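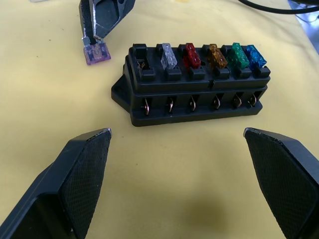
Filling a six-way blade fuse box on the bench

Last updated: July
Category: Workshop basics > Car electrics

It is much easier to load a fuse box on a table than under the dashboard. I prepare mine before it goes into the car, with no battery connected.

Lay down a cloth or a soft mat first. Yellow is a good color for this, as small clear fuses disappear on a gray bench. Put the fuses beside the box and read the number on top of each one. Do not trust only the color – between makers the shades can be different, and pink and red are easy to confuse in the evening.

Look into the empty slot before you push anything in. You should find two metal clips, standing straight and clean. If one is bent, correct it now with a thin pick.

Hold the fuse by its plastic body and press straight down, both blades together. When one fuse leans against its neighbor, pull it out and start again. I begin at the end with the mounting ear, so that my list and the box have the same order. On my Jundberg box the list is short: 3 for the gauge lights, 5 for the radio, and the rest from the wiring plan.

To take the fuses out, hold the box firmly and pull each one upward. Do not twist, the clips become loose from this.

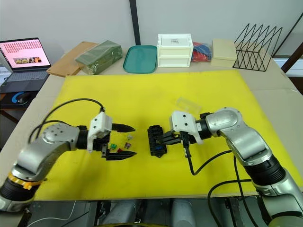
Akeditz writes that he does the terminals first and the fuses last, as a crimped wire can push the whole box around on the mat. I tried it in this order and I agree – with the wires already on, the box stays more quiet in the hand. Only check that every spade connector sits fully on its terminal before you screw the box in place.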